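3.2 Grain, glare and how people judge a table

Few everyday materials are as rewarding to study as wood. Two boards cut from the same trunk can look quite different, and even one board changes as you walk past it. In this section we ask how far reflected light alters what people say about a surface they know well. Our panel in Baltberg gave 181 written replies, and they were a joy to read: people care about their tables!

The most common remark was that pale patches "wash out" the wood. Where the light is strong the grain seems to fade, and several readers took such a patch for wear or old polish (see Figure 2a). Darker streaks near the edges of the patch were then rated as richer than the same streaks seen in even light.

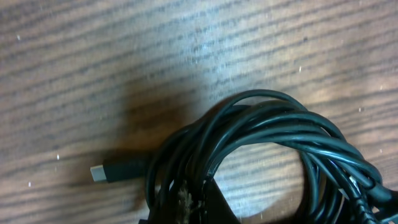

We scored each reply from 0 to 100 for confidence. Confidence fell sharply when people were asked to name the colour of the wood, yet it hardly moved when they were asked which way the grain ran. This fits nicely with the earlier work by Thân on painted doors, where direction was also the last thing to be lost. It also matches what joiners at the Edero workshop told us in July. They tilt a board back and forth before choosing its place in a top, and they trust the lines long before they trust the colour.

A second and more surprising result concerns wavy grain. We had expected gentle waves to make a glare patch harder to spot, as the eye has more to follow. Replies pointed the other way. Readers used the dark and light bands as a kind of ruler, and noticed at once where the contrast between them dropped.

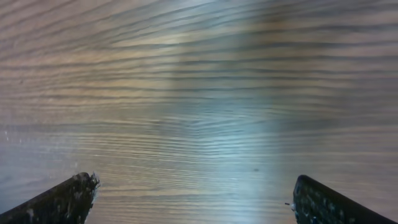

Figure 2. Reflected light on wood grain: (a) upper picture, (b) lower picture.

Đạt Tôn suggested that band spacing might matter more than band shape, and we think this is a lovely idea. The Brodaven collection holds 3000 veneer samples sorted by spacing, so it can be tested directly. We return to it in Section 5, after setting out how the replies were coded.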